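Section 5. Trial task: table lamp

Jisik's leaflet says the Tuvon hand-held grippers are ready to record "in minutes." Callum Wragg and I needed most of a morning, so treat these steps as a correction to the leaflet.

1. Clear a table you can reach from the front. Lay out the lamp base and the shade.

2. Check that each marker is clean and firmly seated.

3. Close the fingers on the thin part of the stem. Jisik claims they hold "any household object." We would not count on it.

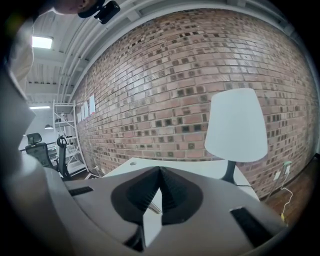
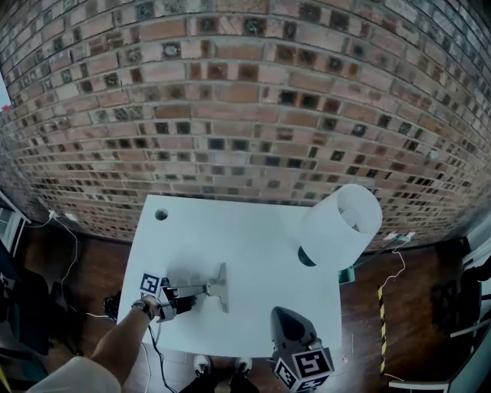
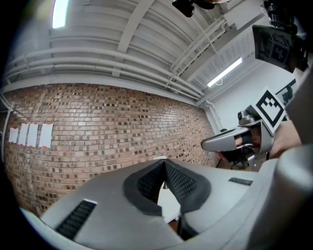

4. Record 14 short takes before you plan a longer session. The leaflet suggests 500, a number it never explains.

5. Play back every take. Delete any in which a marker drops out of view for long.

Note: The battery meter is optimistic. Ours read 60 percent shortly before shutdown.

Caution: Unplug the lamp before handling it, and keep cables away from your feet. The leaflet mentions neither.

If takes still fail, go back to step 2 before paying for Jisik's support plan.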